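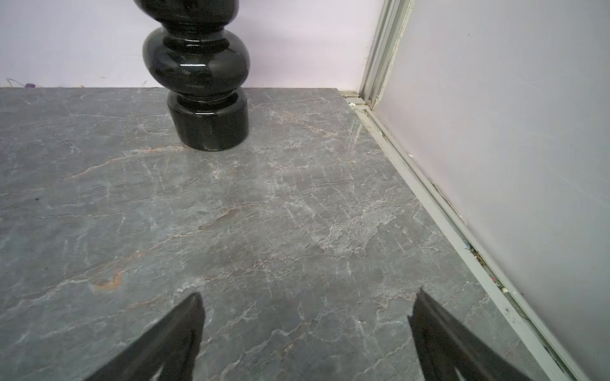 View from the wrist camera, right-hand side of the cell, both fingers open.

Wrist camera on the Tilloveck two-arm cell: is it worth paying for?
Posted by hubcell_mk, November 2019
Print this page | E-mail this page

I am comparing the Tilloveck two-arm benchtop kit with and without the wrist camera option. The base kit has two light arms on a front rail, an aluminum extrusion frame, and wall panels on the left, back and right. The wrist camera adds $451 per arm. Linoso, the reseller, says most buyers take it. They would.

My intended work is tabletop sorting and tidying: power strips, small tools, blocks, containers, some soft cable. Objects change from one run to the next. I already own an overhead camera with a fixed mount and would prefer to use that alone if it is good enough.

Two things I would like to know from people who run this kit. First, does the wrist view give the control software anything that the fixed view does not? Second, how much of the floor can both arms reach at the same time? The data sheet gives 400 mm of reach per arm, but does not say where the measurement starts.

dorsal_rivet

Buy at least one wrist camera.

The fixed camera gives you the layout of the cell and the position of both arms. It does not give you a reliable view of the fingertips once an arm comes down over an object. The forearm and the motor housing get in the way, and moving the mount only changes which arm does the blocking.

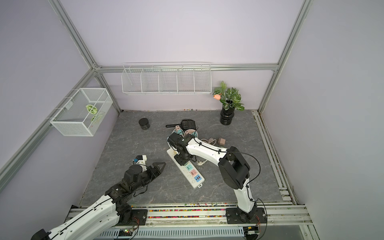

With cords on the floor the problem gets worse. A white cord next to a white power strip has little contrast from above, and a grasp that is off by 5 mm can close on the cord instead of the body of the strip. From the wrist you see the two fingers and the gap between them, so the error is visible before you close. I run the fixed camera for planning and the wrist camera for the last part of the approach.

Points to check before ordering:

The wrist camera has a short useful range. Do not expect it to find objects across the floor.

The fingers always take up part of the view. Mask them in software or your detector will report them as objects. The Plirell driver has a mask setting, but it is off by default.

Glossy items produce highlights and a polished floor produces reflections. Ask Linoso for the matte floor panel if your detector depends on edges. I did not, and had to retrain in July.

Clean the side track. Small beads and grit collect in the grooves. Mine had enough in it to hold the panel out of line.

As for reach, it is measured from the shoulder joint to the wrist, without the gripper. The back corners are usable by one arm only.

tern649

get the camera, I have the older kit without it and you can't add it later without opening the wrist. cable routing is bad too, the clips they send are too small

pallet_and_pin

I disagree in part with the first reply. If your objects are rigid and you can keep them apart, one good overhead camera will do. I ran without wrist cameras for a full season on blocks and jars and my failures were nearly all from poor calibration.

Where I would spend the money is on collision checking. Both arms stand on the same rail and both will want the center of the floor.

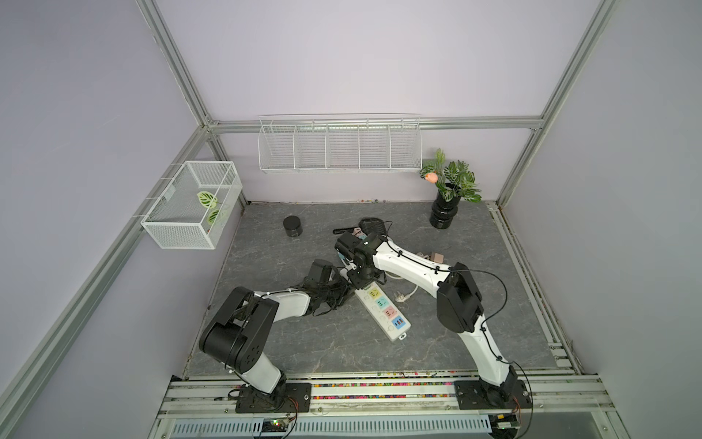 The stock controller treats each arm as a separate device. It will accept two targets a finger's width apart and drive both grippers to them. The Hubmann add-on keeps a shared model of both arms and refuses the second move until the first has cleared. It costs $649, and almost half of that is a support contract you can decline if you ask in writing.

It slows the cycle. For two-handed tasks, such as holding a strip with one arm while the other works on the plug, you have to define an exception zone by hand and keep the speed down inside it. The manual covers this badly. Set the zone smaller than you think you need and widen it in steps.

If the budget allows one option only, and you plan to use both arms at once, buy the add-on first. If you plan to run the arms in turn, ignore it and take the camera.

Print this page | E-mail this page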